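How I sleep through hot nights without air con

Posted 21/12/2025 by Dewanti Tjoa

Yes, I know, half of you are reading this in two jumpers with the heating on. But my cousin is off to stay with family somewhere properly sticky next month, she asked me how I manage, and my reply got so long that I thought I might as well put it up here (hello Zahira, this is basically your email).

I grew up sleeping in heat, then moved somewhere cool and completely lost the knack. When I went back for a long stay one September I was awake till the small hours every night, cross with everyone. So I had to learn it again, and this is what I do now.

Start in the morning

The bedroom you get at night is the one you made during the day. I shut the windows and curtains as soon as the air outside feels warmer than the air in the room, usually by 8, and leave them shut till the sun is off that wall. Then everything gets thrown open, doors too. If you've got windows on two sides, open both, even if one of them is in the bathroom.

Turn things off at the wall while you're at it. An old telly on standby and a couple of chargers won't cook you, but a desktop computer humming away all evening certainly warms up a small room!

Sort out what you're lying on

People fuss over the top sheet and forget the mattress, and mine is foam, so it holds on to heat like a hot water bottle. I put something firm and smooth over it. A mat made of little blocks or slats is my favourite, though you do need a few nights to get used to the feel. If you hate it on bare skin, lay a thin cotton sheet over the top and you'll still get most of the benefit.

Wipe the mat with a damp cloth, dry it straight away with a second one, and don't fold it against the way it wants to bend. I broke the threads on my first one doing exactly that.

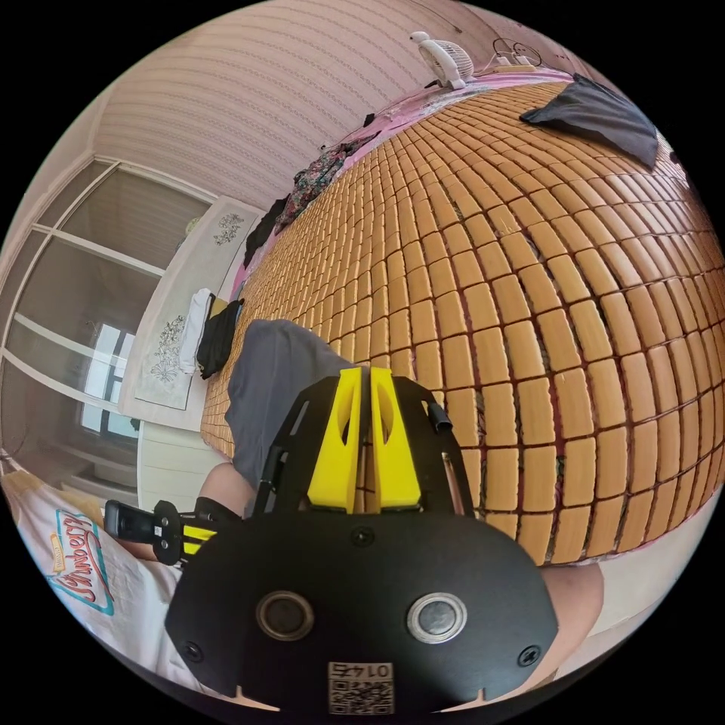 Now, fans. Early in the evening, once it's cooler out than in, I stand mine close to the window and point it outwards for a while to push the stale air out. At bedtime I turn it round so that it blows across my legs. Not my face, or I wake up with a dry throat and sore eyes. Low speed is plenty. Keep the lead away from where you walk, and give the grille a good clean every so often, with the plug out.

Before you get in

A lukewarm shower, not a freezing one. I used to go for icy and felt marvellous for 2 minutes, then hotter than before. Loose cotton to sleep in, hair tied up, a glass of water where you can reach it in the dark.

If you're still awake after ages, get up. Run your wrists under the tap, flip the pillow, sit somewhere else with a dull book for a bit. Lying there getting angry only makes you hotter, and I've tested that one thoroughly.

Zahira, pack the thin sheet, and ring me if the mat pinches.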